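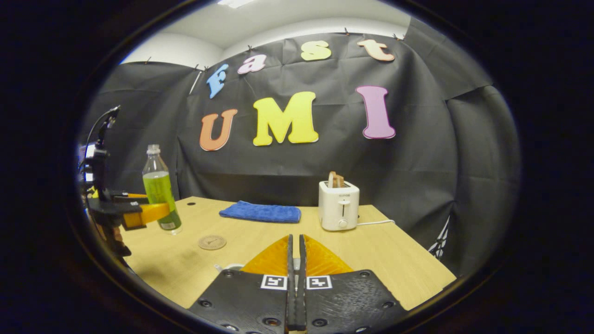 Folded blue towel on the table

Town band: do we move rehearsals to Wednesday?

tubadad_13
February 22, 2023
Okay, so the email from Parveen Wickramasinghe went out last night and I know half of you haven't read it. Short version: the hall on Levchenko Street wants Monday nights for something else, and we can have Wednesdays at the same rate, 40 bucks a session. I'm fine with it. My kids aren't, but they're not in the band.

reedsqueak
Wednesday is choir night for at least the whole clarinet row. Did anyone ask us first? I love this band, but if I have to pick, I've been in the choir longer.

Wollach_Brass
She did ask, back in November. It was on the sheet by the coffee. I signed it!

reedsqueak
The sheet by the coffee said "any thoughts on nights." I wrote "Monday is good." Those were my thoughts.

slidesandvalves
Can we talk about the Jandomell march while everyone's in here? I've got the second trombone part and it stops at bar 70, and then there's a page of horn. I played the horn page last week and got a look from Parveen.

tubadad_13
Ha, I heard that. Fornex Music has the full set, I'll call them tomorrow. Bring your page anyway so I can see what edition we've got.

Wollach_Brass
Back to the night thing. We have $1689 in the account and the church hall costs more, so staying on Monday somewhere else means higher dues. I'd rather drive out on a Wednesday than pay extra.

reedsqueak
I'd pay extra. I bet the flutes would too. What about Thursday?

slidesandvalves
Thursday I work late till summer. Sorry! Wednesday or Monday for me.

tubadad_13
Choir finishes at 7, right? What if we start at 7:30 and run the brass stuff first? You'd miss maybe two tunes.

reedsqueak
7:15, but then everyone stands in the parking lot talking. Let me ask the others tonight. Not a yes yet.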